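**Kisolar Two-Arm Recording Cell**
Product page, last changed September 9, 2019

The Kisolar cell is for teams who want to gather their own examples for a learning system and do not want to build the station first. You receive the enclosure, two arms on a common rail, the cameras and the Mandix recording software, already set up to work together.

Each example is saved as one episode. It holds the joint positions of both arms, the state of the grippers and the picture from every camera, all on the same clock. If an operator makes a mistake, the episode can be marked and kept apart - we advise not to delete it, as some customers use these later.

The wall covering and the floor mat can be changed by hand, without tools. We recommend to change them between sessions, so that the model does not learn one background only.
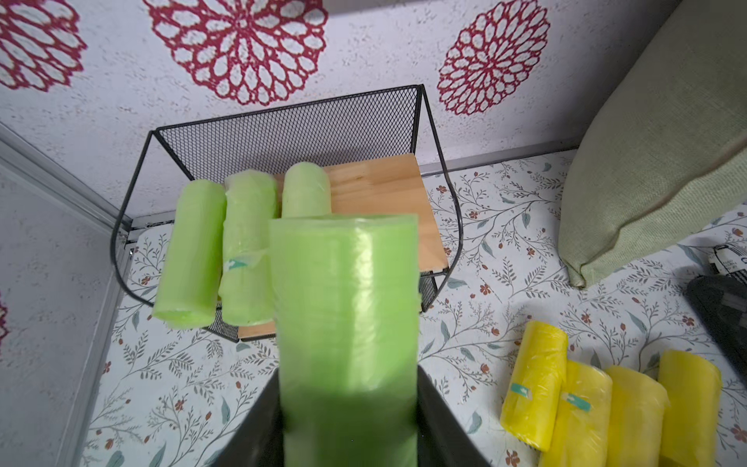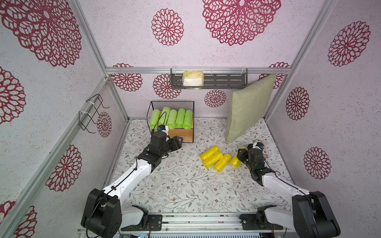
Sorting household goods, with rolls of bags in green and yellow: wrist view first, then the whole cell.

Soft packaging is a good test for any data set. The film shines and the shape is never quite the same twice. For such goods we suggest a minimum of 300 episodes for each task before the first training, and the objects should be put in new places each time. The software can remind the operator of this after every episode.

**What is included**

- enclosure with aluminium posts and rails
- 2 arms with two-finger grippers
- wrist camera on each gripper, plus one fixed camera
- Mandix licence for one station
- Drikbridge converter, for export to common training formats

**Storage**

The standard disk has room for 3000 episodes of normal length. A larger disk can be ordered later and is fitted by the customer.

**Ordering**

Please give order number 3014 and tell us your mains voltage. Spare finger pads are sold by Prantl and must be ordered from them directly. Cells ordered now are delivered in November - training for operators can be booked at the same time.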